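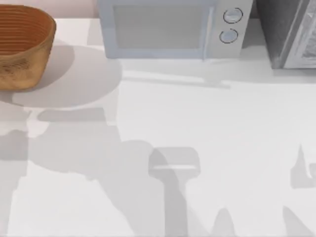
Section 4. Setting up the Palover under-sink water filter

Read this section through once before you turn anything off. The leaflet in the box says the job takes twenty minutes. It has never taken me twenty minutes, and I have fitted a fair number of them. Allow a morning if your pipework is old.

This section covers the single-cartridge Palover with its own small tap. The twin-cartridge model goes in the same way up to step 9 and then differs. See section 5 for that one.

4.1 Before you start

Decide whether you need it. A carbon cartridge takes out the taste and smell of chlorine, and it does that fairly well. It does not soften water. If your complaint is scale in the kettle, this unit will leave you with exactly as much scale as before, whatever the picture on the carton suggests. Send it back while the seal is intact.

Check what is in the box against this list:

Filter head with wall bracket
Cartridge, in sealed film
Length of white plastic tube, 2000 mm
Feed valve with a 15 mm compression fitting at each end
Small tap with long threaded stem, two rubber washers, one plastic washer, one nut
Two screws for the bracket
Card spanner (throw this away)

You will also need an adjustable spanner, a second spanner to hold against it, a pipe slice, a sharp knife, a bowl, old towels, a torch and a drill with a 12 mm bit suited to your worktop. The screws supplied are too short for anything except solid timber. Lowri Llewellyn, who checked these steps on her own kitchen in Lougher, used longer ones on the second attempt.

CAUTION: Do not drill stone, glass or enamelled steel with an ordinary bit. If your worktop or sink is any of these, either pay somebody with the right cutter or use a spare tap hole if you have one.

4.2 Choosing the position

1. Empty the cupboard completely. Moving three bottles to one side is not emptying it.

2. Find the cold pipe. Run the cold tap for a minute and feel both pipes. The colours of the tap tails tell you what the last fitter had in his van and should not be trusted.

3. Find the stop valve for the cold supply. Try it now. If it will not move by hand with moderate effort, use the main stop tap for the house and leave this one alone.

4. Hold the filter head against the side wall of the cupboard. You need a clear gap beneath it to drop the cartridge out at the end of its life. The leaflet asks for 40 mm. Allow 70 mm, or you will be taking the bracket down each time.

5. Mark the two bracket holes with a pencil. Check that the door still closes and that the bin, if you keep one in there, still goes back.

Note: The unit may be fitted on its side. Palover says this makes no difference. In my experience it holds more air after a change and spits for longer, but it does no harm.

4.3 Fitting the bracket and the small tap

6. Screw the bracket to the wall of the cupboard. Hang the empty head on it and pull down firmly. If it shifts, it is not fixed well enough. A full unit is a good deal heavier than an empty one.

7. Mark the place for the small tap. The spout must reach over the bowl with some room to spare, and the underside must be clear of rails, clips and the edge of the cabinet. Look underneath with the torch before you drill. Look again from the other side.

8. Drill from above, slowly. Clean up the edge and brush away the dust.

9. Drop the tap through with one rubber washer above the surface. Underneath, fit the second rubber washer, then the plastic one, then the nut. Tighten until the tap no longer turns when pushed from the side. A further quarter turn is enough. The plastic washer splits if you go on, and it isn't sold separately.

4.4 Connecting the feed

WARNING: Drinking water only. Never connect this unit to the hot pipe, to a garden supply, or to water of unknown quality. The cartridge does not make unsafe water safe, and the phrase "pure every time" on the carton should not be read as saying that it does.

10. Turn off the cold supply. Open the kitchen cold tap and let it run until it stops. If it slows to a dribble and carries on, the stop valve is letting by. Use the main one.

11. Put the bowl under the pipe. Cut out a short piece, using the measurement moulded on the side of the feed valve. Measure the valve yourself as well. Two batches were moulded with the wrong figure, and there is no mark to tell you which batch you own.

12. Slide a nut and an olive on to each cut end. Seat the valve, check that the arrow points the way the water flows, and tighten both nuts by hand. Then give each a full turn with the spanner while holding the body with the other one.

13. Close the small lever on the feed valve.

14. Turn the cold supply back on and dry everything with a towel. Wait ten minutes and run a dry finger round both joints. A weeping joint usually needs another eighth of a turn. If it weeps after two of those, take it apart and look at the olive.

4.5 Connecting the tube

15. Cut the tube into two lengths, one from the feed valve to the port marked IN, one from the port marked OUT to the stem of the small tap. Leave a gentle curve in each. Cut square, with a knife. Scissors squash the end, and a squashed end is the cause of most of the leaks that people write in about.

16. Push each end into its fitting until it stops, then push again. There are two points of resistance and the first one is false. The tube should go in by 17 mm. A pencil mark at that distance saves guessing.

17. Pull each tube back sharply. If it comes out, trim the end and repeat.

CAUTION: Keep the tube clear of the hot pipe and anything that gets hot. It must not touch the back of an oven or a dishwasher.

4.6 Fitting and flushing the cartridge

18. Wash your hands. Remove the film from the cartridge and keep the paper label.

19. Offer the cartridge up to the head, line up the two raised marks and turn to the right until it clicks. Some never click. Turn until the marks meet and stop there.

20. Open the small tap. Then open the lever on the feed valve slowly. Expect coughing, then grey or black water, then cloudy water.

21. Let it run until clear. The leaflet says five minutes. Tahira Jatoi in customer support suggests fifteen, and her figure is nearer the mark. Use the water on the garden if throwing it away bothers you.

22. Close the small tap. Check all four tube joints, the head and both compression joints. Check them again before you go to bed and once more in the morning. Put nothing back in the cupboard until then.

Note: Cloudiness that clears from the bottom of the glass upwards is air and may last several days. Black specks after the first day mean the cartridge has not been flushed for long enough, or is damaged. Flush again. If the specks return, ask for another.

4.7 When to change the cartridge

Palover gives the life as 2000 litres or six months. The first figure may well be right, but there is no meter on this model, so you have no means of knowing when you reach it. The second suits Palover, who sell the cartridges. Do not use that as an excuse to run one for years, though. Old carbon that has sat in still water is not something you want to drink through.

Write the date of fitting on the label you kept in step 18 and stick it inside the cupboard door in this form: 16/05/2025. A unit fitted in May is due in November. If the flow drops badly before then, change it early.

The reminder light on the tap is a timer and nothing more. It knows nothing about your water. It will come on after six months if you have drunk from the tap every day, and it will come on if you have been abroad throughout.

To change the cartridge: close the lever, open the small tap to let the pressure off, hold a towel beneath, turn the cartridge to the left and lower it. Then repeat steps 18 to 22.

Cartridges sold under the Indier name fit the same head. Tudur Sayce ran one for its full term without a leak. We can't vouch for what is in it, and Palover will refuse a claim if they find one fitted.

4.8 Common faults

Slow flow from new: lever half open, or a kink in the tube. Look behind the bin.

Slow flow later: cartridge at the end of its life, or grit in the feed valve.

Small tap drips for a minute after closing: usual on this model. Dripping all night is a worn seat. Order part 933.

Head leaks where the cartridge joins: the ring has been pinched or left off. Order part 965. A smear of silicone grease on the new one helps. Do not use cooking oil or petroleum jelly.

Knocking when the kitchen tap is shut: the pipe is loose somewhere. Clip it. The filter gets the blame for this but the noise was probably there before, only quieter.

Away from home for more than a week: close the lever before you go. On your return, open it and run the small tap for five minutes before drinking.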